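Notebook, March, table 2, kitchen layout for Munness

Started at the dark gray surface beside the white one. The sheen toward one side washes out small objects, so all layout work stays on white.
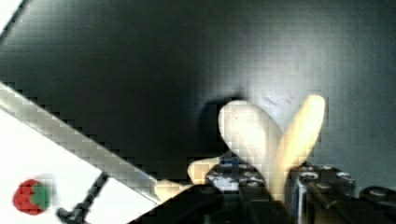 Dark gray surface, light gray bar, white beyond it.

Item list is the Fikov play-food kit plus tableware from the shelf. Plate is the lavender-gray one. Ketchup bottle goes on the plate, on its side. Colander next to the plate, orange slice in the gap between them. Bowl and mug go below the colander. 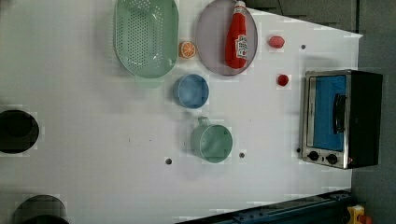 Spacing between pieces is 40 mm minimum, measured rim to rim. Small red fruit is exempt and can sit closer. Layout number for the log is 1,083. Reset time allowed is 90 seconds, which is tight if the bottle rolls. Turning the label up before letting go helps.

The peeled banana is an optional piece. It goes on open table to the right of the plate, clear of the holes in the tabletop.
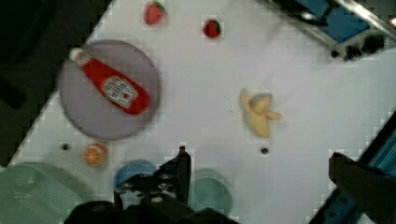

Optional piece in: banana, with ketchup on the plate and two strawberries.

Arango's sheet calls the light blue piece a cup in one row and a bowl in another. Use "blue, round" until the sheet is corrected. Handle direction on the mug is still unspecified. Proposed: toward the colander side. 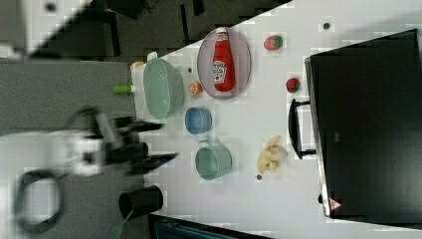 ## Open items

- Correct the Arango sheet, 4 rows.
- Ask Sununis for a second plate in the same color.
- Mark plate position with pencil ticks.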